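I'd been meaning to get over to the Melmont open day for ages, mostly because I spend half my working life taking old office computers apart and I wanted to see whether a robot was going to do me out of a job. So on Saturday I got the early bus to Utodthorpe, ate a very sad sausage roll in the car park, and joined the queue.

There were the usual stands at the front (free pens, a bowl of mints, a man trying to get everyone to sign up to a newsletter) but the good stuff was down the far end, where the Wokley team had their bench. Wokley is the name of the project, by the way, not the person. I got that wrong twice and was corrected twice, very politely.

The job they're working on is one I know inside out. You get a desktop tower in, you lay it on its side, the panel comes off, and then the fiddly business starts with the processor and the memory. If you've never done it, the processor sits in a socket with a little metal frame and a lever, and under it there's a carpet of tiny contacts that you really, really don't want to touch. I have ruined one with a sleeve. A sleeve!
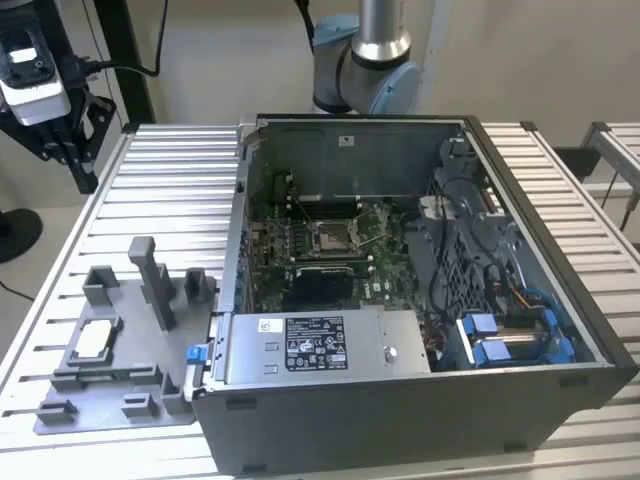 Osaze Haruna told me the lever bothers him far more than the chip does, as it's springy and every make of machine has its own idea of how stiff it ought to be. I nearly hugged him. I've been moaning about those levers for years and my colleagues at Galli think I'm making a fuss.

We got talking about the tray next, and I was probably a bit of a pest. It's 3D printed, all posts and slots and pockets, and each part has its own place to go. Osaze said they'd been through version after version of it and that the pockets were the bit they kept changing. Make them too snug and the part jams, make them too roomy and it sits crooked, and then the next move goes wrong as well. I use an old ice cream tub and a bit of kitchen roll, so I felt slightly shown up.

What I liked was how slow it all was. I'd gone expecting one of those videos where everything whizzes about to thumping music, and instead it was more like watching someone thread a needle. Move a bit, stop, move a bit more. A couple of lads behind me got bored and wandered off to find the mints, but I could have stood there all afternoon. I pretty much did.
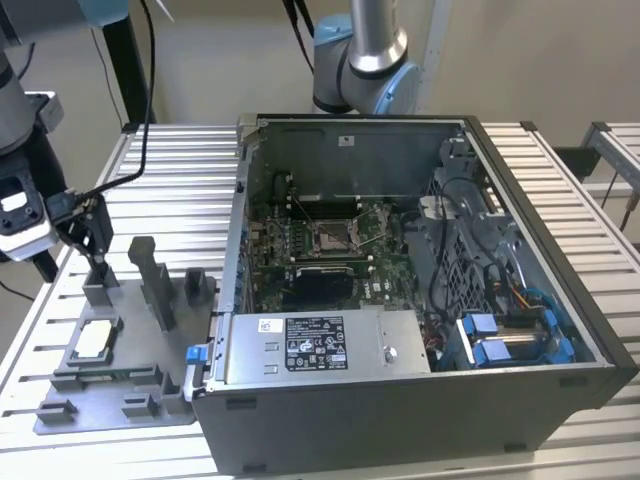
*The Wokley bench, with the chip and the green memory stick in the tray.*

I asked the question I'd come to ask, which was how many machines they could get through. Carmela Grasso said they'd done 166 practice goes on the memory and the processor so far, and that they'd like to reach 200 before they changed anything else. She was very straight about it. Plenty of those goes had been rubbish, and she seemed just as interested in the rubbish ones. They keep notes on every single one, down to which part slipped and where.

For comparison, when Galli had the big school clear-out last July I did around 100 towers in a fortnight, and my notes consisted of a biro tally on the back of a pizza box. So, you know. Different approaches.

I also wanted to know about dust, because nobody in a lab ever seems to think about dust. The towers I see have been under desks for years and they come in with a sort of grey felt over everything. Carmela laughed and said I should send her some. I've got two in the shed that would make her eyes water, and I fully intend to post her the worse one.
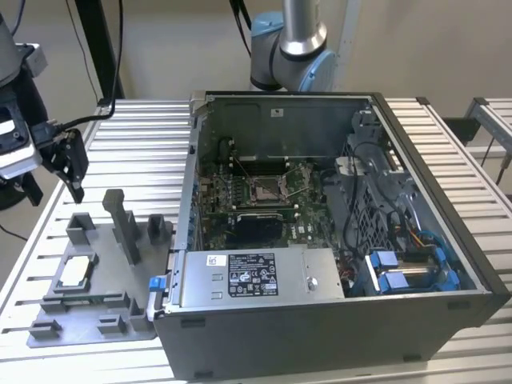
Screws came up too, of course. I asked about the ones where the head has been chewed up by whoever was in there before you, and Osaze pulled a face and said that was a problem for another year. Fair enough, it's a problem for me every week. Same with clips that snap when you so much as look at them, and cables that have been tied up with parcel string. (Yes, parcel string. A dentist's surgery, if you're wondering.)

I missed the talk at three o'clock as I was still hanging about at the bench, so if anyone went, please tell me what it was like in the comments. I did manage to pick up a free pen. They're doing another open day in the spring and I've already asked for the day off, and I'm going to bring my own sandwiches this time.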